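I moved out of Skarkwood in April and have been sorting paper ever since. The last box was old electric bills, 20 of them unopened. 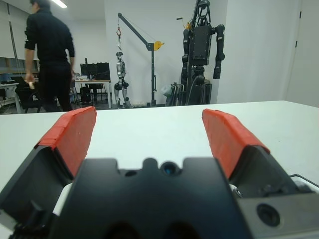 Most were estimates. The meter said 955 and the company had been billing me for 1154, so I called and asked for a refund.

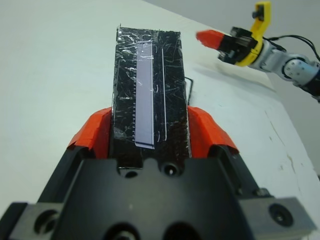
## The phone call

Eduardo Javier took the reading and was polite. He wanted proof of address — a lease would do. Mine was in the same box.
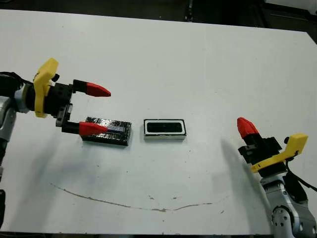 *Two small rectangular objects on the white table.*

The credit should show up on the next bill. I'm keeping the lease and shredding everything older.

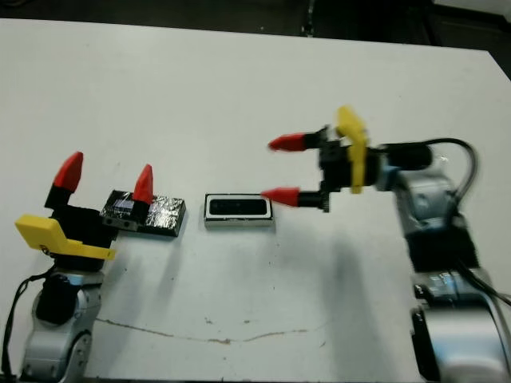 **Sibel Yurt**

Comments are open if you've dealt with estimated bills. I'd like to know how long your refund took.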